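Pretend Breakfast Table - Your Questions

What comes in the Bastcombe breakfast set?

A place setting and a little play grocery shopping to go with it. You get a woven placemat in pale, soft colors, a round plate, a knife and fork, and small toy foods. We do like a plate left empty at first, so the children can decide for themselves what's for breakfast. 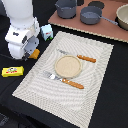 Most families keep the groceries off to the side of the mat and let the little ones "shop" before they serve - it stretches the game out beautifully, up to 30 minutes on a good morning!

Which way should the knife and fork go?

Any way your child likes, really. Ours often end up slanted along with the mat, one on each side of the plate, and a bread roll in the middle looks lovely that way too. 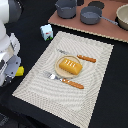 Can I borrow the set from the Prollmont branch?

Yes, of course. Loans run for 4 weeks, and you may have two sets out at a time. Just ask at the desk.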